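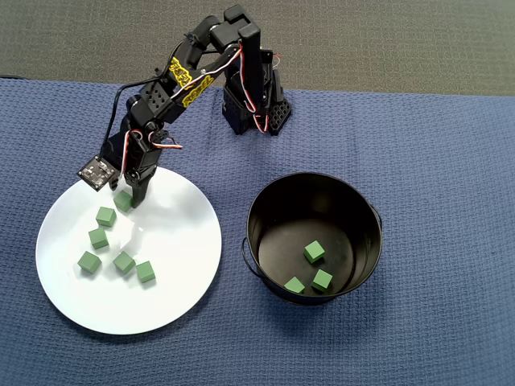
By Volker Frerichs

ISTLOW — The Reuter plant held its open day on Sunday, October 16, 2022, and both candidates for the Burnent council seat came to be seen near workers. There were 500 chairs, and the first rows went to people with lanyards.

The incumbent spoke first. She credited the county's tax break for the plant's survival and thanked the plant for its survival, in case one of them was listening. Her challenger wants the tax break gone, but he wore the free Reuter cap all afternoon.
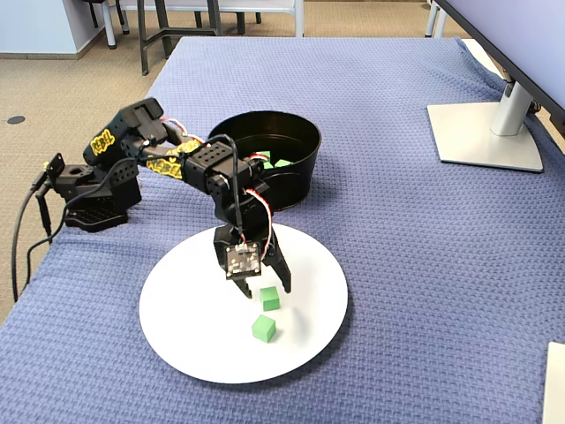
Page 2

On the tour they were kept two groups apart, which took some planning. A woman from packing asked each of them about the Drerkska bus route, cut last January. Both called it a priority — the same word, same nod.

The challenger says 3,000 voters signed his petition. I asked to see it. It was in the other car. 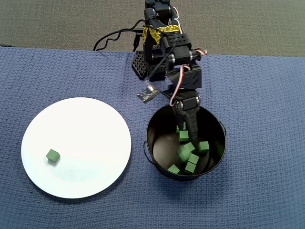

Black bucket and white plate on a blue cloth.

The coffee ran out before the questions did, and I took the long way home. No bus.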